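How to Read a Rain Gauge Without Fooling Yourself

Be wary of the city total. The station at Rumden may be miles from your yard, and one storm can soak it while missing you.

Set a plain tube gauge in the open, 5 feet off the ground. Read it at the same hour every morning, with your eye level with the bottom of the curve in the water.
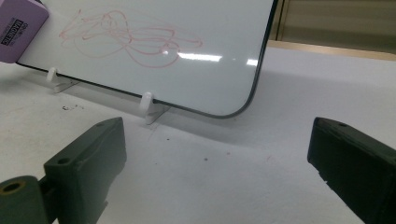
Red marker on a whiteboard.

Write the reading down before you empty the tube. I don't trust "wettest September ever" claims built on three years of notes, and I trust app totals even less. Compare five storms with the station before you decide which gauge is off.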